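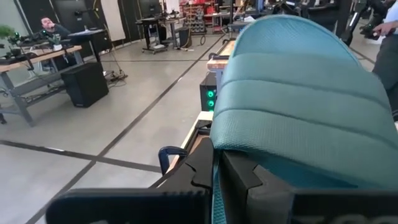 À quelle hauteur faut-il poser le marquage au sol autour d'un poste avec bras robotisé ? Directement au sol, sans surépaisseur, et à 20 cm au moins au-delà de l'allonge maximale du bras, pince comprise.

Catégorie : Sécurité machines > Marquage et zones robot

Le ruban Grusholm, je le vends depuis que j'ai monté la boutique et c'est toujours celui que je prends pour mes propres essais. Rouleau de 100 mm de large, noir mat, pour béton poli ou résine. Ça se pose à deux, un qui déroule et un qui maroufle — tout seul on fait des vagues, j'ai donné !

Un mot sur les règles, parce qu'on me pose la question chaque semaine : le ruban signale, il n'arrête personne. Il vient après l'analyse de risques, avec la vitesse réduite et l'arrêt d'urgence à portée de main. Chez Clunenance, Idalina Meireles fait repasser toutes les lignes en janvier, et elle garde plus de 900 mm de passage libre entre deux postes. Je trouve ça très bien.

Vendu par 2 rouleaux. Commande passée avant jeudi midi, départ le jour même.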